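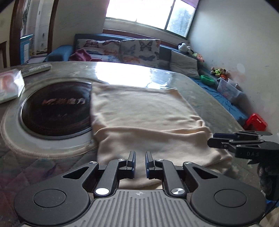 Reading time: 3 minutes

Minutes of the build meeting, January
Project: Ilis, the pair of hand-held grippers
Start: 6:30 in the evening
Chair: Wongsuwan
Minutes: Châu Lã
Also present: Sadby, Plandach

1. Minutes of the last meeting

The minutes were accepted with one correction. Under item 4 it was written that the springs were ordered. They were only chosen. Sadby has ordered them now.

2. State of the build

Both grippers are assembled and can be held and closed by hand. Wongsuwan reported that the link arms move well, but the left pivot on the first gripper becomes loose after long use. He tightens it each time before he starts, and he asked if we can use a locking compound. Plandach has a small bottle at home and will bring it. It was agreed to try it on one pivot first and wait until the next meeting before doing the others.

The blue pads on the fingers were discussed for a long time. Sadby finds them too smooth for thin fabric. Wongsuwan thinks the pads are good and that we press too late, when the fingers have already passed the fold. No decision. Plandach will cut a second set from a softer sheet, so that we can compare the two on the same cloth.

3. Cloth work

We continue with the cream cloth on the big table. The task stays as before: two people, one gripper each, bring the cloth to a flat rectangle and then fold it. The far edge is usually the easy part. The near side makes trouble, where the layers lie one on the other and the fingers take two of them together.

Châu Lã proposed to begin always from a far corner and to let the second person hold the right side still. Sadby was against a fixed order, because at the end we want a method which works from any start position. After some discussion it was decided as follows: 30 folds with the fixed order, then 30 folds with free order, with the same cloth and the same two persons. Times are written in the notebook and not on loose paper — last month one sheet was lost.

The table surface is shiny near the window and the reflection reaches the cloth. Wongsuwan asked if we should close off the light for the recordings. Decided: no, we keep the daylight for now, and we write the hour beside each series.

4. Cables

The cable of the second gripper should be led away from the hand. Plandach suggested a clip at the forearm. Sadby prefers a longer cable which goes over the shoulder. We try the clip first, it costs almost nothing.

5. Money

The balance is 3,171. From this the springs and the spare screws are still to be paid, together 35. A second set of bearings was requested by Wongsuwan, but the price is not known yet, and the item is moved to the next meeting.

6. Other

Sadby asked whether the drawings can be shared with people outside the group. In general everyone agrees, but the finger part was changed two times and the drawing is still the old one. Châu Lã will update it before anything is sent.

Tasks

Plandach: locking compound, softer pads, clip for the cable
Sadby: follow the spring order
Wongsuwan: price of bearings, first series of 30 folds together with Sadby
Châu Lã: drawing of the finger part, these minutes

The meeting closed at 8:10. The next one is in the same room, and the hour will be sent by message.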